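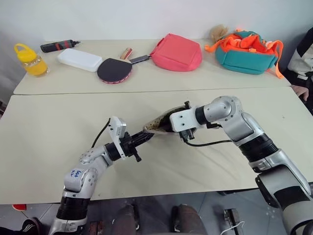

Gestach two-arm kit — tips for small soft jobs (pouches, bags, cloths, that sort of thing)

Notes from the workroom, typed up between jobs. Will tidy later. Rosaura asked for the soft stuff first so hard stuff (jars, lids, boxes) goes on another page.

What you get for the money

£1774 to buy, from Ledcombe. £276 a month if you hire, delivery to Clidcombe included, collection not. Ask about collection before you sign. We hired from December and are still hiring. Pair of arms, grippers, a wrist camera on each with its bracket, cables, the teaching software. No table. You supply the table.

Spare jaw set is £109. Steep for what it is. Get one anyway if you do anything with zips, as the ridges wear down on metal teeth and after that everything slides.

Table

Plain and pale is fine. Ours is beige, no pattern, wipes down. Don't put a patterned cloth on it, the software kept picking out the pattern and going for that. Wipe it before each session. Crumbs and thread ends under a flat pouch make it rock, then the first pinch misses.

Push a second table up behind and use that for the things waiting their turn. Tight up, only a thin seam between. Ours drifted apart over a morning and a sponge went down the gap. Clamp them if your floor is smooth.

Only the thing being worked on goes on the front table. Everything else on the back one, in a row, with gaps wide enough for a gripper to get down between. Tall bottles at the far ends where an elbow won't swing through. Anything with straps or handles, tuck the loose bits in. Straps catch.

Cables

Each wrist has a cable coming off it and it'll lie on the table if you let it. Leave a decent loop at the wrist, then keep the rest away from the middle. Too short and the wrist tugs when it turns. Too long and you end up picking up the cable with the pouch. Done that more than once.

Soft wide clips along the table edge. Not tape — tape leaves gum on the cable and the gum picks up fluff and the fluff ends up on the work.

Opening a small pouch

The job everybody asks about. Make-up bag, coin purse, the little fabric ones with spots on, whatever. Gets its own section because it took us the longest.

One arm each side. Let the left push in at its side while the right clamps. If both clamp hard the mouth shuts flat and you've made an envelope. One firm, one softer. The mouth should bulge a bit so there's a dark gap to see into.

Lift it slightly. Just clear of the table, no higher. On the table the bottom drags and folds under. Too high and it swings, and if you drop it you're starting again anyway.

Bring the grippers in on a slant, pointing towards each other over the middle of the table. Straight down from above and the wrists block each others view.

Grip the cloth, not the zip. If there's a lining try to get lining and outer together, otherwise the lining comes out on its own like a sock.

Pale pouch on a pale table: works, but slower to find the edge. Slide a sheet of dark paper under for the first go, take it away once you've got a good recording.

Padded pouches are easier than thin ones. Start with a padded one if you're new. Thin cotton is the worst, then anything shiny.

Stuff it lightly first if it won't stand. Tissue. Take the tissue out once the arms have hold (by hand, with the pause on. WITH THE PAUSE ON).

Putting things in

Small, light, a bit squashy. Rolled flannel is a good first one. Then a packet of tissues. Hard heavy things drop straight through your grip on the pouch and the whole lot goes down.

With both arms busy on the pouch there's no third hand, obviously. So either you feed things in yourself, or you stand the pouch in a shallow tray, let one arm go and use that for fetching. Ezequiel does it with a loaf tin. Works.

Folding cloths

Tea towels good. Fitted sheets no, don't bother, I lost an afternoon.

Shake the towel out by hand first. The arms can fold something flat quite nicely but they can't find the corner of a heap, or not ours. Corners to the front edge. Fold away from you, not towards, the reach is better.

Iron the first few you teach it on. Crumpled ones later when it knows the job.

Teaching it

You move the arms through the job and it records, then it has a go. Gestach booklet says a handful of recordings will do. For a stiff box maybe. For a fabric pouch we did 276 — no sorry that's the hire price, it was 109, and yes same as the jaws, that's how I remember it. Still fumbles.

Move slowly. Slower than that. Whatever speed you teach at is the speed you get back, and hurried recordings come out jerky.

Vary where the pouch sits. A hand's width left, a hand's width right, turned a bit. If you always put it on the same spot it only knows that spot.

Bin the bad ones as you go. Don't tell yourself you'll sort them after lunch.

Stand to the side while it runs. A hand resting on the corner of the table is alright if you're well clear of the elbows, and it stops you wandering off. Sleeves pushed up, no lanyards, hair back. Know where your stop button is and have it where you can hit it without looking.

Grip pads

The standard jaws are black and ridged, fine for cloth, a bit fierce on knitted things. We bought the Shih stick-on pads for wool and for a teddy with long fur. Good grip, no pulled threads. They peel in the warm though. Degrease the jaw with a drop of surgical spirit, let it dry properly, press and leave overnight. Mine stayed on after that.

Elastic band round the jaw does nearly the same job for nothing. Change it weekly, they perish.

Wrist cameras

Lens gets dusty faster than you'd think with fabric about. Dry soft cloth, glasses cloth is perfect. No spray. Check the bracket screws when you do it, ours worked loose and everything it picked up was slightly to the left.

If you knock a bracket, run the set-up routine again, don't eyeball it.

Write on the joints in marker. We'd put off marking the arms and then wasted ages working out which way round the settings were. Little blue marks on the silver, come off with spirit if the hire people mind. Ledcombe haven't said anything.

Floor

Keep it clear underneath. Shoes, trailing leads, all of it. You'll be shuffling about looking at the arms and not your feet. White lead on grey tiles — I trod on ours, no harm done but the software sulked till I restarted.

Tiles are better than carpet for finding dropped poppers and zip pulls. On carpet put an old sheet down.

Is it worth it

To hire for a couple of months and find out, yes. To buy, depends. Rosaura Rengifo does repairs and bag making in the next unit and reckons it'll pay for itself on turning and stuffing small pouches, if the price of jaws comes down. I think she's being generous. It is slow. Quicker by hand for anything under a boxful. What it's good at is doing the same dull thing while you sit at the other table cutting out.

Ezequiel Rivas says wait for the next version. He said that about the last one.

Good: quiet, you can talk over it. Cameras decent in ordinary room light. Phone support picked up both times I rang, mornings, knew what they were on about.

Bad: booklet is thin and the diagrams are tiny. Jaws overpriced. Only 2 jobs can be stored on the basic plan before it nags you to pay. Export yours to a stick before you delete anything, I lost the flannel one.

Quick ones

Zip pulls: thread a loop of ribbon through. Arms can get hold of ribbon, can't get hold of a tiny metal tab.

Drawstrings: knot at each end, big knot.

Static on nylon bags: damp cloth over the outside first.

Velcro: don't. It sticks to the pads.

Sunshine across the table: blind down, shadows throw it.

Start of day: run both arms through the empty warm-up before you put anything under them. A few minutes. First pinch of the day is always the worst otherwise.

End of day: jaws open, arms parked back, cables looped loose not wound tight. Switch off at the wall.

More when I've had a proper go at socks. Pairing them that is, folding we've sort of got.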